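Why Dry Foods Go in Jars: Containers and the Kitchen Shelf

Many foods are sold dry. Flour, rice, oats, sugar and bread crumbs contain very little water, and mold and bacteria need water to grow. A dry food can keep for months if it stays dry.

The problem is air. Air carries water vapor, and dry foods take it in. Scientists call a material that does this hygroscopic (say it: hy-gro-SKOP-ik). Crumbs that take in water vapor go soft. Sugar sticks together in lumps.

A container slows this down. The part that does most of the work is the seal, the place where the lid meets the neck. Many seals are rings of rubber or soft plastic. When the lid is turned, the ring is squeezed and fills the tiny gaps that hard materials leave.

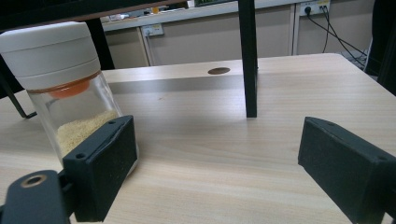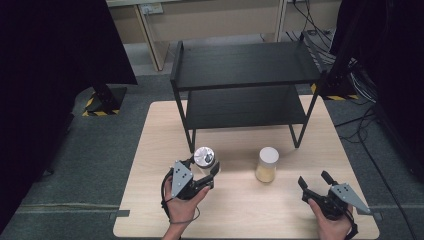
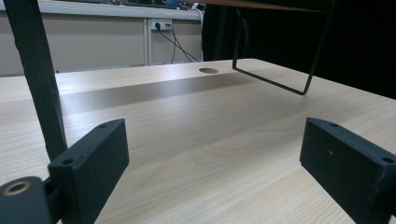

Text: Naa Mahama
Science writer, Prundeck Young Readers

Clear or Not Clear?

The jar with the white lid is see-through, so the level of the food can be checked without opening it. Each opening lets in new air. The silver canister next to it in the second picture does not let light in through its sides. Light can spoil some foods, such as tea and cooking oil. Dry crumbs are less sensitive.

Shelf Levels

A shelf with two levels stores things on more than one layer of the same tabletop. The space under a level is called the clearance. A jar fits only if its height, with the lid on, is less than the clearance.

Example: the clearance is 200 millimeters. A jar is 158 millimeters tall. The gap left over is 200 - 158 = 42 millimeters, enough for most fingers to reach over the lid. If the gap were 4 millimeters, the jar would have to be held by its side.

Heavy jars belong on the lower level. This keeps the center of mass low, and a shelf with a low center of mass is harder to tip.

Try It

You need 2 crackers and a jar with a tight lid. Put one cracker in the jar and close it. Leave the other on a plate. After 38 hours, break both and listen. A dry cracker snaps. A cracker that has taken in water vapor bends a little first - the effect is stronger in a damp room.

Words to Know

Hygroscopic: takes in water from the air.
Seal: the part that closes the gap between lid and jar.
Clearance: the free height under a shelf.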